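繊維製品の手入れ 第6回 配布資料
上着類の洗濯と保管

今回の範囲
前回は綿と麻の下着・シャツ類を扱った。今回は合成繊維の上着、とくにファスナーとポケットのついたものを扱う。教科書では第4章の後半にあたるが、乾燥の節は説明が足りないので、この資料で補う。次回は毛製品に進む。

1. 洗う前の確認
最初に見るのは取扱い表示である。洗濯おけの記号の中の数字は液温の上限を示す。40とあれば40℃を限度として洗濯機で洗える。記号の下に線が1本あれば弱い処理、2本あれば非常に弱い処理を指す。手が入った記号は手洗い、×がついていれば家庭での洗濯は不可である。

表示は衿の内側か左脇の縫い目についていることが多い。中わた入りの上着では、表地・裏地・中わたの組成が別々に書かれている。表地がポリエステルでも中わたが羽毛であれば、扱いは羽毛に合わせる。いちばん弱い部分に合わせるというのが原則で、試験でもここはよく間違える。

表示を読んだら、次にポケットの中身を全部出す。紙類が残っていると繊維くずが全体につき、取り除くのに洗濯そのものより時間がかかる。内ポケットは見落としやすい。

汚れの位置も確認する。上着で汚れが集まるのは衿、袖口、ポケットの口、裾の四か所である。丸めて置いたままの服では汚れが見つけにくいので、必ず一度広げる。
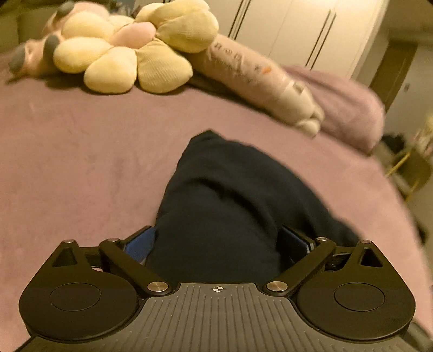
ダグマル・シメクからは、毎回すべての服を広げて調べるのは家庭では現実的でなく、衿と袖口だけ見れば十分ではないか、という意見が出た。シャツならそれでよい。ただし上着は洗う回数が少なく、一回に落とすべき汚れの種類が多い。ポケットの口には手の皮脂、裾には泥はねがつき、必要な前処理が違う。この講義では四か所の確認を標準とする。

2. 前処理
皮脂汚れには液体の中性洗剤を原液のまま少量つけ、やわらかいブラシで軽くたたく。こすると表面の撥水加工を傷める。5分ほど置いてから本洗いに移る。

泥汚れは乾かしてから落とす。ぬれたままこすると粒子が織り目の奥に入る。乾いた泥をブラシで払い、残ったものに洗剤を使う。

色落ちの検査は紺、黒、赤の製品で行う。裾の裏など目立たない所に洗剤液をつけ、白い布を当てて押さえる。布に色が移れば単独で洗う。移らなくても、濃色と白物は分けておくほうがよい。

3. ファスナーの扱い
洗うときはファスナーを全部閉める。開いたままだと務歯(エレメント)がほかの衣類や本体の生地に当たり、引っかき傷やほつれの原因になる。面ファスナーも同様に閉じる。そのうえで裏返し、ネットに入れる。

ファスナーの不調は、たいてい次のどれかである。

・滑りが悪い
汚れか、潤滑の不足による。歯ブラシで汚れを取り、ろうそくか専用の潤滑剤を薄く塗る。食用油はほこりを集めるので使わない。

・閉めたあとで後ろから開く
スライダーが広がっている。ペンチで左右を少しずつ締める。締めすぎると動かなくなる。金属製以外のスライダーは割れることがあるので交換する。

・生地をかむ
無理に引かず、生地を横に引きながらスライダーを少し戻す。繰り返しかむ場合は、内側の見返しを縫いとめる。

・テープが波打つ
テープと本体で縮み方が違うときに起こる。高温乾燥のあとに多い。ぬれているうちに平らに伸ばして干せば、軽いものは直る。

4. 本洗いとすすぎ
洗剤は水量に対して量る。服の枚数を基準にすると入れすぎになりやすい。合成繊維の上着では、洗剤の残りが撥水性の低下としてあらわれる。すすぎは標準より一回多くする。

柔軟剤は使わない。柔軟剤の成分は繊維の表面に膜をつくり、吸汗素材では吸水を、撥水素材では撥水を妨げる。漂白剤は酸素系の液体に限り、塩素系は色柄物に使わない。

脱水は短くする。防水性のある生地は水を通しにくく、長く回すと偏りが生じて洗濯機が大きく振動する。防水製品の脱水を禁じている機種もあるので、説明書を確認する。

5. 実習の記録
3月の実習では、ヴィタリイ・ドムィトリウの班とタマーシュ・バルタの班が同じ型の上着を洗った。重さは1着700グラム、干した部屋の条件も同じである。前者は脱水後にハンガーにかけ、後者は平干しにした。乾くまでの時間はハンガーのほうが80分短かった。一方、肩の形は平干しのほうがよく保たれた。厚みのあるハンガーを使えば差は小さくなると考えられるが、これは確かめていない。

レポートには、乾燥時間のほかに室温、湿度、風の有無を必ず書くこと。前回の提出分には湿度の記入がないものが目立った。条件のない数字は比較に使えない。

6. 干し方と形の整え方
脱水が終わったらすぐに取り出す。置いておくと折りじわが固定する。平らな所に置き、次の順に整える。

まずファスナーを開けてから閉め直し、前立てをまっすぐにする。次に衿を起こし、左右の高さをそろえる。袖は身頃の横に自然に伸ばし、ポケットは袋布を平らにして口を閉じる。裾のゴムやひもは緩めておく。 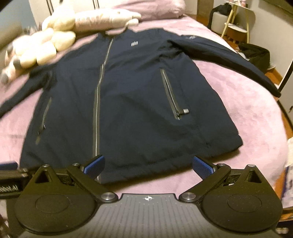
整え終えたら厚みのあるハンガーにかけ、日陰で風を通す。直射日光は紺や黒の退色を早める。袋布と裾の折り返しは最後まで水分が残るので、表地が乾いたように見えても指を入れて確かめる。ここで早くしまうと、においの原因になる。

アイロンは表示に従う。ポリエステルでは当て布をして中温以下とし、ファスナーの上には当てない。樹脂の務歯は熱で変形し、元には戻らない。プリントや接着された部分も避ける。

撥水性が落ちた製品は、洗って完全に乾かしたあと低温の熱を与えると回復することがある。乾燥機が使える表示であることが前提である。回復しなければ撥水剤を使う。汚れの上から撥水剤をかけても効果は低い。

7. 保管
季節の終わりには、着た回数が少なくても一度洗う。目に見えない皮脂は数か月で酸化して黄ばみになる。クリーニング店の袋は外す。袋の中に湿気がこもるためである。

中わた入りの上着は圧縮袋に入れない。羽毛は長く押しつぶすとかさが戻りにくい。防虫剤は種類の違うものを混ぜて使わない。組み合わせによっては溶けてしみになる。

課題
自分の上着を1着選び、取扱い表示を書き写し、各記号の意味を説明しなさい。さらに、組成から見て最も注意が必要な部分を挙げ、その理由を述べること。家にある上着の表示が読めなくなっている場合は、教室の標本を使ってよい。提出は2024年7月10日まで。

参考
シャーンドル・メーサーロシュの講義録のうち、ファスナーの構造の章。図書室の棚番号は125。貸出は3日間。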